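Research Assistant in Dexterous Manipulation of Soft Materials (fixed term, full time) 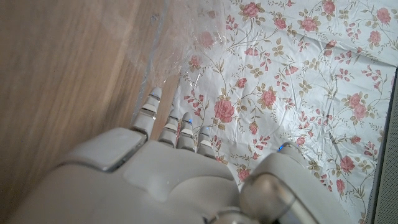
Khondokar Group, Handling and Grasping Section

Applications are invited for a research assistant post in the Khondokar Group, to work on learned control of multi-fingered hands handling cloth and thin film. The post is funded for 2 years and starts in June.

Background

Most grasping results are reported for rigid objects on a bare surface. Fabric and clear plastic are harder. Both change shape on contact, and transparent film is poorly recovered by depth sensing, particularly when it lies over a printed pattern. The group's current method, Lesto, predicts the next contact point for each finger from a wrist view and a short history of joint positions. It does not build a full model of the material. Training uses demonstrations given by a human operator, followed by correction on the attempts that fail.

In the last round of trials Lesto separated a single layer of fabric from a folded stack in 80 of 100 attempts. With a sheet of clear film partly covering the fabric, the figure fell to 55 of 100. The same hand, start poses and time limit were used in both conditions. Inspection of the failures points to two causes: the policy closes on film and fabric together, or it places a fingertip short of the film edge and drags the fabric instead. The present post is concerned with the second of these.

Duties

Collecting demonstrations on patterned and plain fabrics, with and without film
Maintaining the labelling rules for contact and slip events, and checking labels made by others
Training and comparing policies, including variants without the wrist view
Running repeat trials to a fixed protocol and logging all attempts, including aborted ones
Writing up results for the group's open report series and for conference submission

Hardware upkeep is shared within the group. The successful applicant will be shown how to calibrate the fingers and replace worn parts.

Requirements

A first degree in engineering, computer science, physics or a related subject
Good working knowledge of Python and of at least one common machine learning library
Experience of running experiments on physical equipment, in any field
Ability to keep clear written records

Desirable: imitation learning, camera calibration, tactile sensing, or previous work with textiles or packaging. A doctorate is not required. Applicants close to submitting a thesis may apply.

Place and hours

The post is based in the Karkatley building. Much of the work is done on the rig and cannot be carried out from home. Data analysis and writing may be done remotely by agreement. The group meets on Friday mornings to go through the week's trials.

How to apply

Send a CV, a cover letter of no more than one page, and one sample of technical writing (a report, thesis chapter or paper) through the Mindo recruitment portal. Code samples are welcome but will not be scored. Shortlisted applicants will be asked to comment on a small set of trial logs during the interview. The logs will be supplied in advance.

Questions on the research should be addressed to Dr Sorin Gavrilă, and questions on the contract, visas or working hours to Prasanna Gamage in the section office. Both can be reached through the portal.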